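Small thread about silk and paper flowers, and why I stopped to be ashamed of them. I learned the craft from my aunt in December, at her kitchen table, and I am still learning. 1/

First, the word. In my language we say "flowers of cloth" and it sounds kind. In English "fake flowers" sounds like an accusation. I prefer "artificial," because it has the word art inside. 2/

My aunt sold them outside the cemetery for 32 years. People bought them for the graves of parents who lived far away from them. A fresh bunch is finished in one week of sun. Hers stayed until the next visit. 3/

She had strict opinions. A rose must have one ugly petal. Leaves should never be all the same size. And the stem is the part where a lazy maker is discovered. 4/

So, the stem. Floral tape is not sticky until you stretch it. For my first 37 stems I did not know this. I wrapped them like a bandage and they opened again in the night. 5/ 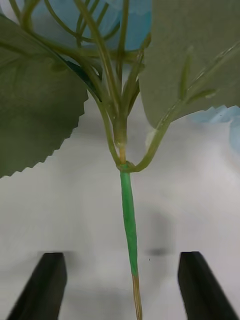 Green tape, then the bare end.

Pull the tape with one hand and turn the stem with the other. The hand with the tape almost does not move. My aunt did it while watching television and arguing with the television. 6/

About the money, because somebody always asks me. I sold my first arrangement to a café called Kocabaş. The owner wanted something for the window that does not drink water. I asked too little, and she paid me a little more than I asked. 7/

Then came a wedding order: 510 small white flowers, for a bride with a terrible allergy to pollen. I said yes before I did the multiplication. Please do the multiplication first. 8/

I finished at four in the morning on the day of the wedding. The bride cried. I also cried, but mine was from being tired. 9/

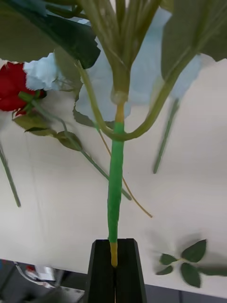
Posted by Anayeli Montes
Tuesday, September 14, 2021

Some people wrote to me that real flowers are better for the planet. It depends. Many of them travel by airplane and live five days. Cloth ones are often part plastic, and if you throw them away after one party, this is also bad. Keep them. Lend them. I still lend the wedding ones. 10/

To clean them: a soft brush, dry, from the center to the outside. For paper, never water. For silk, first try one petal at the back where your mother-in-law will not look. 11/

My aunt's hands hurt too much now for the small petals, so she cuts and I wrap. She inspects every stem and gives back the ones she does not like, without any comment. Last week she gave back only two. 12/

If you want the pattern for the paper carnation, write to me and I will send a photo of her drawing. The measurements are in her handwriting, so be patient with the number seven. 13/13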